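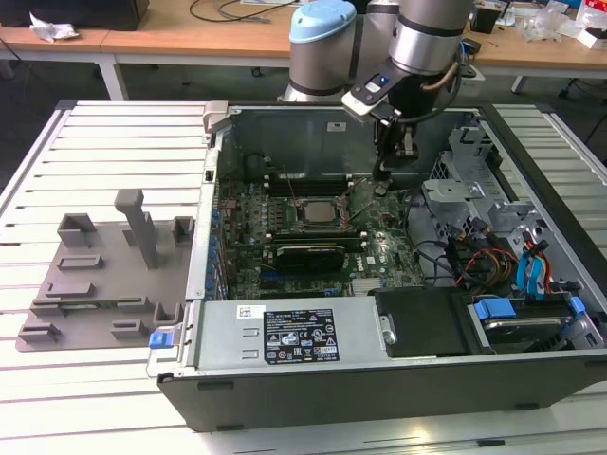
Old computers after the holidays: what to do before you give them away

26/12/2018 | By the Karam newsletter editor
19 shares | 3 comments
Last updated: 17:40

In many homes in Bruston a new computer has arrived this week, and the old one is now standing in the corridor with its cables around it. Every year we receive the same questions about it, so I have tried to put the answers together on one page.

The first question is always if the machine is too old. For our Modis collection, which opens again in February, we accept desktop computers, laptops, and also small office servers. Last winter readers brought us 410 machines. More than half of them could be used again after cleaning and a new disk. The others were taken apart and gave us good parts, and what remained went to the recycling yard of Clandetik.

Before you bring a computer, please take care of your own files. Copy the photographs and letters you wish to keep on an external disk, and then open some of them from this disk to be sure that the copy is good. I say this from experience. My own tax papers of three years were copied as empty folders, and I discovered it only in spring. After that, sign out from your e-mail and from any programs you paid for, as some of them permit only a limited number of computers.

Deleting files is not the same as erasing them. When you empty the bin, the data stays on the disk until something else is written over it. If you are not comfortable with erasing programs, leave it to us and tick the box "please erase" on the form, or remove the disk and keep it at home.
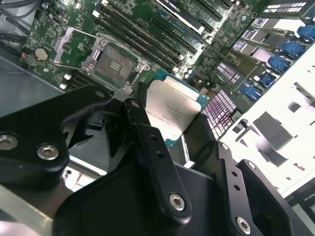 Many people believe that a computer which does not start has no value, and they bring it directly to the rubbish. I would ask you not to do this. Often the fault is only in the power supply, and the other parts are still healthy. A processor is made to come out of its board as a separate piece, like the chip held over the green server board in the photo, and it can go to another machine which has the same type of socket. Memory is even simpler to move. For the same reason, please do not open the machine and pull out the parts yourself before coming. Loose parts in a plastic bag are much more difficult for us to check.

The cables are also welcome, especially the power cables for laptops, which are the thing we are missing most. Please fix the cable to its laptop with a piece of tape. We do not accept printers this time, and no old heavy monitors, because the storage room has no more place for them.

A reused desktop with keyboard and mouse costs 30 pounds and has a guarantee of six months. If you would like one, write your name on the list at the Karam office, and we will inform you when a machine is ready. The waiting time at the moment is four to five weeks.

19 shares
3 comments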